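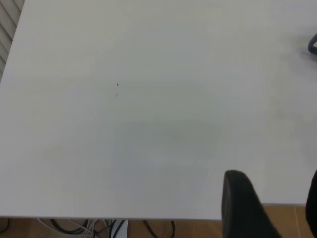
Tarkside community room: progress to 24/05/2025

The white table is in and we love it! Your grant of 3,000 has gone on furniture and crockery, and the drop-in now runs 5 mornings a month. In January we had seven regulars — we now have 33 on the list.

The dark grey mugs, white inside, were the members' own choice. A dark drink looks very smart in one, and the wooden blocks have found a place on the table too.
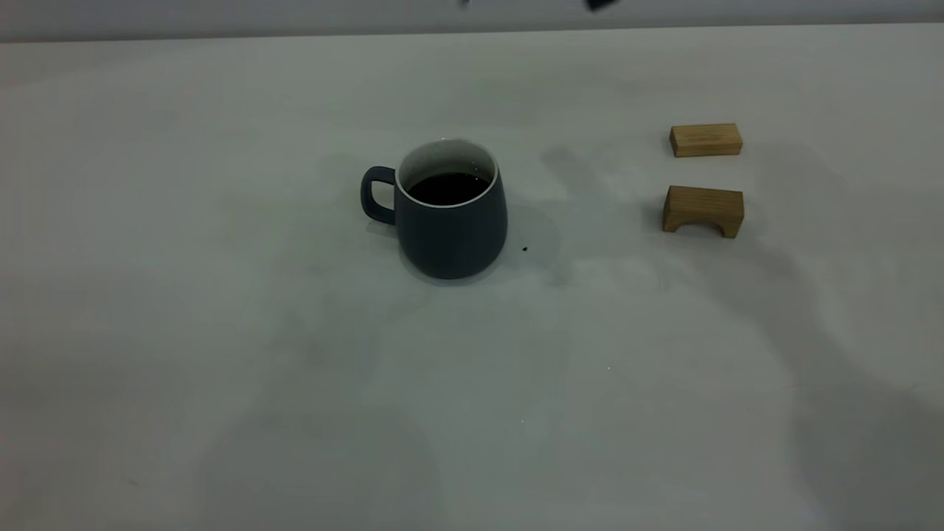 Kai-wen Chou
Project Lead, Tarkside

Next come shelves for the Munholm room. Jerkow have sent a quote, and I'll forward it once the sizes are agreed.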